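### 4.2 What counts as folded

Any study of folding has to say at some point what a folded shirt is, and most of the household literature gets around this by assuming that everyone's mother agreed. Ours did not. When we asked the households in the Brameo sample to sort 200 shirts into "folded" and "not folded," the two largest camps differed on 89 of them, and the remarks they wrote in the margins suggest that some feelings on the matter go back decades.

We therefore dropped the yes-or-no question and scored each garment on outline and surface separately. Outline is the shape the shirt makes on the table. Surface is everything that happens inside that shape: creases, trapped sleeves, the small ridge that forms when a hem has been turned under by accident and then defended as intentional. A shirt can do well on one and badly on the other. The Flirnico guide, which most of our raters had at hand, treats the two as the same thing and shows only shirts that nobody seems ever to have worn.

Outline turned out to be the more persuasive of the two. Raters forgave a good deal of bunching if the shirt came close to a rectangle, and forgave almost none if a sleeve stuck out, even when the cloth was otherwise smooth. We call this the drawer effect, on the theory that people are picturing the drawer and the drawer has corners. Of the 397 garments given the middle score for surface, most still passed as "good enough to put away," a category we added on a Monday after several raters asked for it by name.

T-shirts make up the bulk of the difficult cases. A dress shirt has a collar and a row of buttons to line things up by, and a towel has very little to hide. A T-shirt is soft all over and offers few landmarks beyond the neck, the hems and the care label, the last of which tends to surface wherever it likes. Figure 3 shows the kind of shirt on which our raters split: one side settled, the other still under discussion.

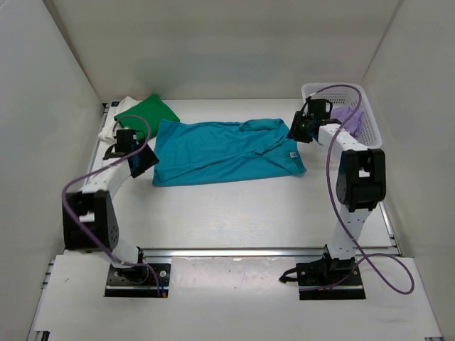
**Figure 3.** A teal T-shirt with a straight folded left edge and creases bunched on the right. Other laundry lies at the back of the table, with a lavender cloth in the basket.

On the two-part scale such a shirt scores well for outline and poorly for surface, and the average of the two describes it badly. We report both numbers throughout and leave averaging to the reader who needs it.

The items around the shirt matter more than we had planned for. In the Abdella pilot, raters shown a garment with a neat pile nearby marked it more harshly than raters shown the same garment beside a heap, and a visible basket moved scores toward leniency. Presumably a basket reminds people of how much is left to do. We did not correct for this in the 1000 ratings used below, though Section 5 repeats the main comparison with the surroundings masked. The Borkik scale, which we considered and set aside, avoids the problem by scoring one garment at a time on a bare board, a condition that none of the households in our sample could recall having seen at home.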